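Coats, hoods and layers: getting the clothing shelves ready for winter

28 Nov 2025

The Bredondale clothing exchange moved into its winter hours at the end of October, and the back room is already fuller than it was at any point last year. We have taken in nearly 800 pieces so far this season. Most of them are in good shape and most are already out on the racks. A smaller share needed washing or mending first, and a few bags had to go to rag recycling.

This item covers what we need, what we have too much of, and how to get a donation ready so it can go out quickly.

What we need most

Adult coats in large and extra large are the first thing to run out every year, and this year is no different. Men's waterproof boots are next, especially size 11 and up. We are also short on kids' snow pants in the middle sizes, gloves for adults, and plain dark work pants.

We do not need more scarves. We have two full bins of them and they move slowly. Summer clothes are welcome again from April, but please hold on to them until then. The shelf space they used last winter is now taken up by boots.

Sweatshirts

Hooded sweatshirts get asked for more than anything else except coats. People wear them under a jacket, at work, or around the house when the heat is turned down. Loose ones are the most useful, because they fit over other layers and suit a wider range of people. Light colors are fine as long as they are clean. So are small logos, school crests and team names. We only turn down shirts with large printed slogans that someone might not want to wear to a job.

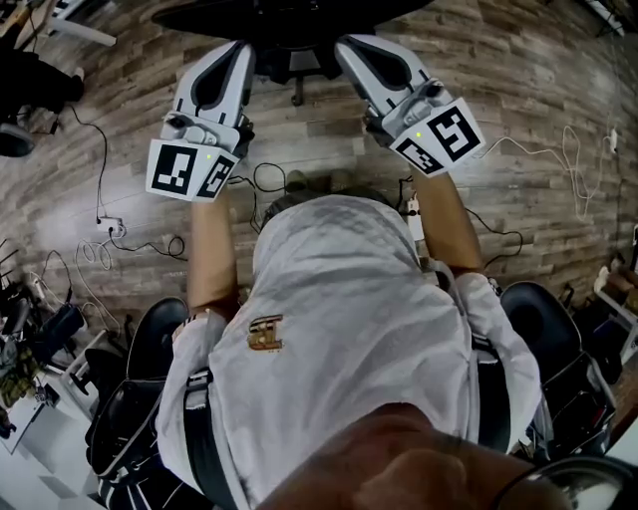 Getting a donation ready

Wash everything, even if it has only been hanging in a closet. Clothes that have been stored for a long time pick up a smell, and we only have one machine. Dry it all the way through before you bag it. Damp items can spoil a whole bag overnight.

Check the pockets. In October we found house keys, a hearing aid battery, a library card and a check made out to a dentist. The check and the card went back to their owners. The keys are still in the drawer at the front desk.

Close the zippers and tie drawstrings in a loose bow so they don't pull out. If a hood snaps off, snap it back on before you bring the coat in, or pin it to the sleeve. We have 7 hoods in a box right now with no coats to go with them.

Missing buttons are not a problem. Vicente Bravo runs the mending table and has a large supply of spares. Broken zippers on coats are also worth bringing in. He replaced 62 of them last winter and says the long two-way kind is the only one he has trouble finding. If you have any of those left over from sewing projects, he would like them. Torn linings can usually be fixed too. Burn marks and heavy oil stains can't.

Drop-off

Use the side door on Giraldo Street. The front entrance is for people picking up clothes, and it gets crowded when bags are left there. Please don't leave anything outside after hours — two bags were rained on last month and none of it could be used.

If you have more than four bags, call ahead so we can clear some floor space. Pickup from your home is possible within Bredondale for people who can't drive, but allow a week.

Racks and hangers

The new racks are up along the north wall, which gives us room for 68 more coats. We are now low on sturdy hangers. Wire ones bend under a winter coat, so wooden or thick plastic ones are best. You can leave them in the blue tub inside the side door.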